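종이컵 분리배출 얘기를 좀 길게 써 봅니다. 회사에서 이걸 맡은 지 119일 됐고 그동안 제가 잘못 알고 있던 게 꽤 있었어요.

우선 종이컵은 일반 폐지랑 같이 버리면 안 됩니다. 안쪽에 얇은 폴리에틸렌 코팅이 있어서 신문지나 복사지처럼 물에 잘 풀리지 않아요. 폐지에 섞여 들어가면 제지 공정에서 찌꺼기로 걸러지는 경우가 많습니다.

그렇다고 재활용이 안 되는 물건은 아닙니다. 종이컵만 따로 모으면 코팅을 분리해서 화장지 같은 걸 만들 수 있어요. 문제는 따로 모으는 곳이 별로 없다는 것.

저희 층은 원래 종이류 수거함 하나에 다 넣었습니다. 컵, 영수증, 택배 상자, 포장지까지 전부. 수거업체 페르코본에 전화해서 물어보니 컵은 컵끼리 묶어서 내놓으면 따로 가져간다고 하더라고요. 몇 년 동안 물어본 사람이 없었던 모양입니다.

그래서 탕비실에 컵 전용 회수대를 놨습니다. 컵 지름에 맞춘 긴 통인데, 겹쳐서 꽂으면 끝. 그냥 봉투에 던져 넣을 때보다 부피가 확 줄어듭니다.

600개가 모이면 연락하기로 했는데 첫 달에는 못 채웠습니다. 커피 남은 컵을 그대로 꽂는 사람이 있어서 아래쪽에 곰팡이가 피었거든요. 한 줄을 통째로 버렸습니다.

그다음부터 회수대를 개수대 바로 옆으로 옮겼어요. 안내문은 한 줄로 줄였습니다. "헹구고, 털고, 꽂기." 전에 붙였던 건 A4 한 장 가득이었는데 읽은 사람이 거의 없었을 겁니다.

헹구는 건 한 번이면 됩니다. 세제까지 쓸 필요는 없고요. 믹스커피나 율무차 마신 컵은 바닥에 설탕이 남으니까 물을 조금 받아서 흔들어 주면 좋습니다.

뚜껑과 빨대는 플라스틱 쪽, 컵홀더는 코팅이 없으니 일반 종이 쪽입니다. 저는 컵홀더도 컵이랑 같이 꽂는 줄 알았는데 담당 기사님이 빼 달라고 하셨어요.

립스틱 자국은 괜찮냐는 질문을 제일 많이 받았습니다. 저희 업체는 괜찮다고 했습니다. 기름 묻은 컵은 안 됩니다. 떡볶이나 튀김 담았던 컵은 종량제 봉투로 보내세요.

구겨진 종이도 자주 헷갈려 하는데, 구겨졌다고 못 쓰는 건 아닙니다. 포장 완충재로 들어오는 누런 종이는 테이프만 떼고 펴서 종이류에 넣으면 됩니다. 음식물이 묻었거나 비닐이 붙어 있으면 제외.
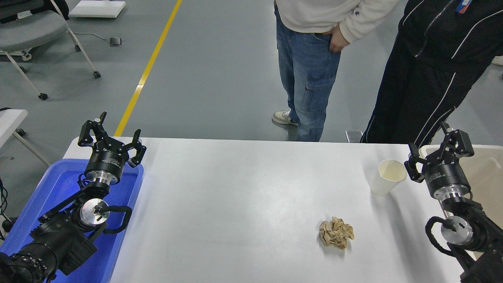

흰 테이블 위의 종이컵과 구겨진 종이. 둘은 버리는 곳이 다릅니다.

영수증은 대부분 감열지라서 종이류가 아니고 종량제입니다. 회의실 쓰레기통을 보면 영수증이 컵 안에 말려 들어가 있는 경우가 정말 많아요. 꽂기 전에 안쪽 한 번만 봐 주세요.

안 쓰는 게 제일 낫다는 말도 맞습니다. 1층 카페 베케티는 개인 컵을 가져가면 400원을 빼 줍니다. 저는 텀블러를 2개 놓고 번갈아 씁니다. 하나는 늘 안 씻은 상태라서요.

손님용 컵은 아직 종이컵을 씁니다. 머그로 바꾸자는 얘기가 나왔는데 설거지를 누가 할지에서 멈췄어요. 8월에 다시 얘기하기로 했습니다.

지역마다, 업체마다 기준이 조금씩 다릅니다. 위에 쓴 건 저희 건물 기준이니까 시작하기 전에 수거업체나 구청에 먼저 물어보세요. 전화 한 통이면 됩니다.

회수대 어디서 샀냐고 물어보시는 분들이 계셔서 덧붙입니다. 저희 건 제품이 아니고 총무팀에 남아 있던 포스터 보관용 지관을 잘라서 세운 거예요. 지름만 컵 입구보다 조금 크면 됩니다. 밑이 젖으면 금방 물러지니 받침은 꼭 깔아 주세요.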